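The first thing Imani Whitfield did when I arrived was hand me a bowl. It held rice, a spoonful of stewed beans and a very small heap of something dark green, and she stood over me until I had tried it.

"That's what I write about," she said. "People want to start with my life story, and I always say, eat first, then you can ask me whatever you like."

So I ate, and then I asked. Whitfield has kept a newsletter on home pickling and fermenting for long enough that she has lost track of when it started (a February, she thinks, because there was nothing fresh worth buying and she was bored). It goes out to 2,755 readers, a number she knows by heart and is a little shy about. In the beginning it went to her sisters and a cousin in Durnel who never opened it.

She grew up in Hinrichs, over her grandmother's dry goods store, and the green stuff in my bowl comes from there. It's mustard leaf, salted and pressed and left in a crock until it goes sour and a bit funky, and her grandmother made it every fall.

"She never measured one thing in her life," Whitfield told me. "She'd taste the leaf, and she'd taste the brine, and she'd look out at the weather. I was the kid standing there with a pencil going, but how much, Grandma? And she'd say, enough. Well, I've spent my whole adult life trying to find out how much enough is!"

For the mustard leaf, she has settled on 2 percent salt by weight, and she'll defend it to anyone. On cabbage she is more relaxed. On cucumbers she has changed her mind so often that readers write in to tease her about it, and she prints the letters.

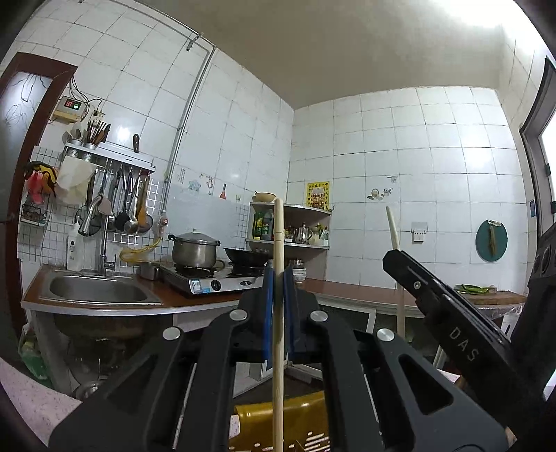

What comes through when she talks, and she does love to talk, is how much she dislikes the idea that any of this is difficult. She worries that beginners are scared off by special lids and airlocks and long lists of things to buy. Her own first batches were made in a mayonnaise jar with a smaller jar of water set inside to hold the leaves under.

"Keep it under the brine, keep your hands clean, and smell it," she said. "If you see fuzzy mold, throw it out and don't cry. I've thrown out plenty. I threw out a whole crock of turnips once that I'd been bragging about for weeks, and I had to write to everybody and tell them."

I asked what she says to readers who can't stand the taste. She laughed and said she tells them to wait a week and try it again with something fatty, an egg or a bit of pork, and if they still hate it they can give the jar to a neighbor. One woman in Cemach did just that and ended up losing the neighbor's friendship for a month, though they have since made up over a batch of beets.

The book she is working on, which she is calling Stitilik after the road her grandmother's store stood on, began as a plain collection of recipes. It has grown. The draft was 200 pages last winter and is now closer to twice that, with a long chapter on crocks that her editor would like to see trimmed.

"He's probably right," she said. "But I found a man who still had his mother's crock in the barn with the board and the rock in it - the same rock! How am I going to leave out the rock?"

By then it was past four, and she was up again, hunting in the refrigerator for a jar of carrots she wanted me to take home. She found it behind two others, wrote the date on a strip of tape, and told me to leave it alone until the weekend. I had it open by suppertime.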